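Open doors at the Skurnard paper mill

The leaflet for the Skurnard open day promised "a morning of discovery for all ages", and asked visitors to wear flat shoes. I took the bus out to Werkurham in the rain, in flat shoes, and discovered first of all that the mill is a 13 minute walk uphill from the stop.

They make card here. Mostly it is the stiff grey sort that goes into the backs of calendars and the spines of ring binders, and the mill has been turning it out for 126 years without anyone outside Werkurham giving it much thought. Our guide seemed to feel this keenly. She had a loudhailer and a fact for every doorway.

We started at the pulper, a sort of enormous sunken bath in which old newspapers go round and round until they give up. It smells like a wet dog reading the Sunday supplements. A small boy asked whether anyone had ever fallen in and was told, rather too quickly, that we would be moving on to the drying hall.

The drying hall is the best part. The machine is called Trotik, after the firm that built it, and runs the whole length of the building - some 283 feet, with porridge going in at one end and card coming out at the other. It is so loud that the loudhailer gave up, so for a quarter of an hour we were free to simply look at the thing. I could have stayed till lunch. The rollers are polished like church brass and the heat fogs your glasses the moment you step in, then again when you step out.

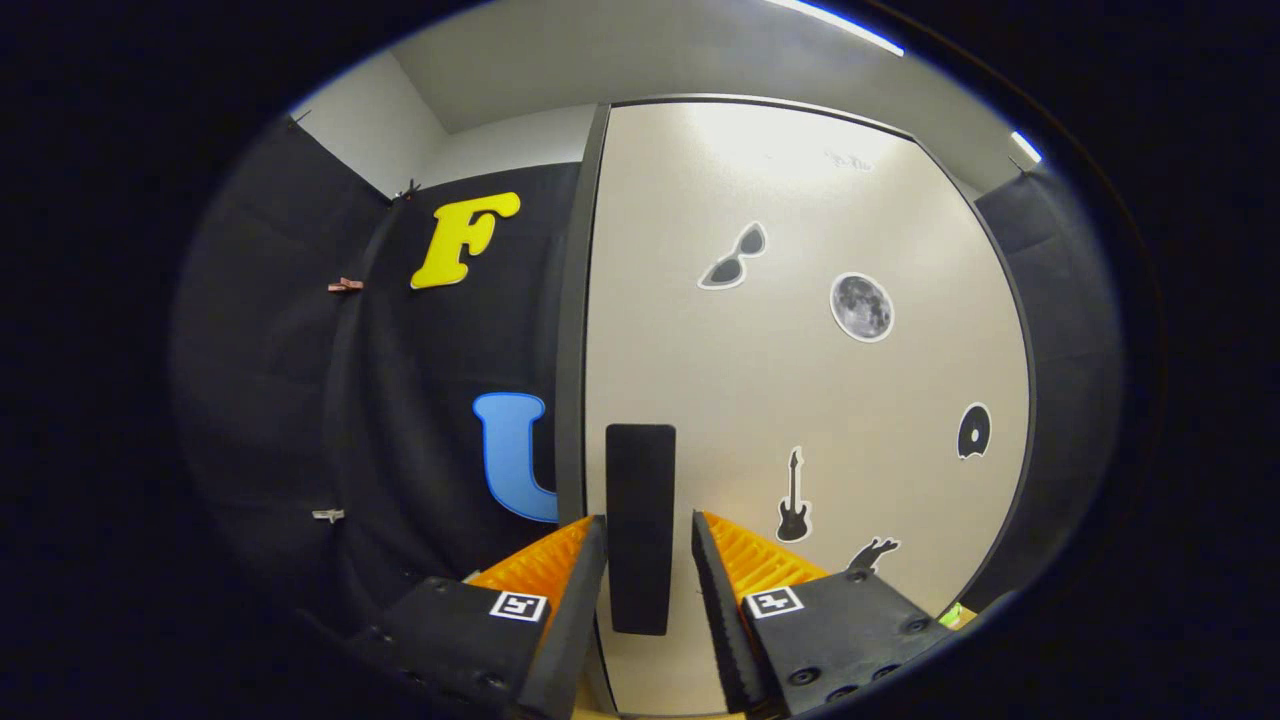
Two ribbed orange pads and a black block.

After that came the cutting room, where a woman with a guillotine the size of a piano trimmed a stack of card and handed round the offcuts. Grown adults jostled for these. I got two, and have been using one as a bookmark ever since.

The museum is a cupboard with a light in it. It holds a set of foremen's hats, a ledger open at a page about coal, and a long letter of complaint from the Ejigu stationery company concerning bent corners. The reply is not on show, which I thought a pity.

Tea was served in the canteen from an urn, with a choice of fruit cake or no fruit cake. The shop sells card. You can have it in grey, or in packs of 100, also grey. I bought a pack, and carried it back down to the bus under my coat, where the rain found it anyway and bent the corners.

Doors open again in May. Parking is limited, and the hill is still there.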